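Category: Project Diary / Software / Bimanual Folding

Entry: March, Dellbridge laboratory

The morning was given to the time alignment between the left and right gripper streams. The Jarkden recorder stamps each stream with its own clock, and the correction applied at import had been drifting over long recordings. The import tool now estimates the offset at the start and end of every episode and interpolates between the two values. All 1747 episodes in the folding set were imported again with the revised tool. The job finished shortly before noon without errors.

The jaw width signal was reviewed next. On thick knitwear the closing threshold inherited from the towel task is too tight, and the segmenter reports an open jaw while fabric is still held. The threshold has been moved into the task configuration file, where it can be set for each garment class. The previous value remains the default for towels.

Training of the policy on the Hirose branch resumed at 1:30 p.m. with 692 episodes that pass the pose quality filter. The filter rejects any episode in which tracking is lost for more than 30 consecutive frames. A large share of the rejected material comes from passages in which a garment is lifted close to the lens and hides most of the room. The tracker then has few fixed features to use. It was decided to retain these episodes in a separate partition and to test whether inertial data alone can carry the pose through the gap.

The planner continues to treat the sleeve fold and the body fold as one segment. The annotation guide has been amended so that a segment closes when both jaws have released the fabric. Wrist views from the bedroom folding task were attached to the amended guide.
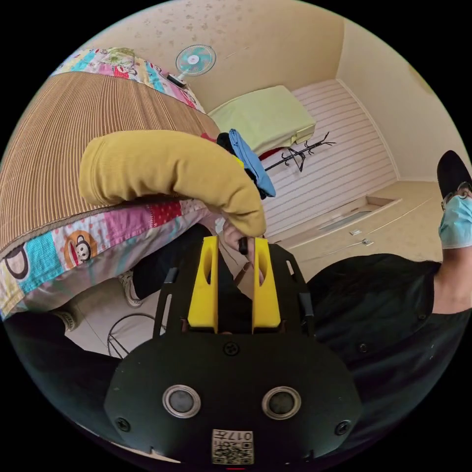
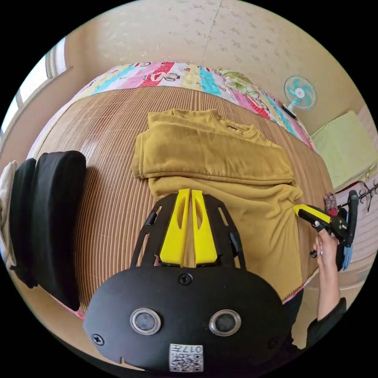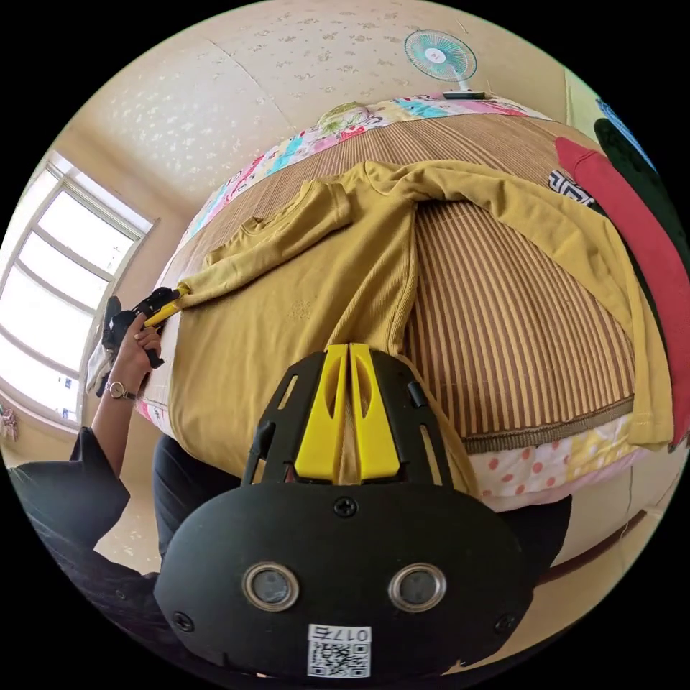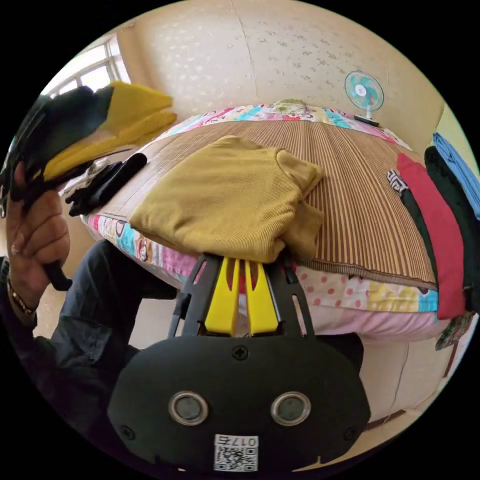
Open items

1. Run the Nurar viewer on the new import and confirm that left and right jaw events agree at the sleeve grasp.
2. Write a regression test for the offset estimate. The test should include one episode with a late start on one side.
3. Compare checkpoints at step 1000 with and without the occluded partition. The same random seed is to be used for both.
4. Determine whether the fisheye calibration should be repeated. Reprojection error toward the rim of the view is nearly double the error at the center.

The overnight run was started at 6:10 p.m. Logs are being written to the shared drive under the Hirose folder.

Filed under: perception, data tooling, garment handling

Dellbridge Project Diary | Contact the laboratory office | Copyright Dellbridge. All rights reserved. | Back to top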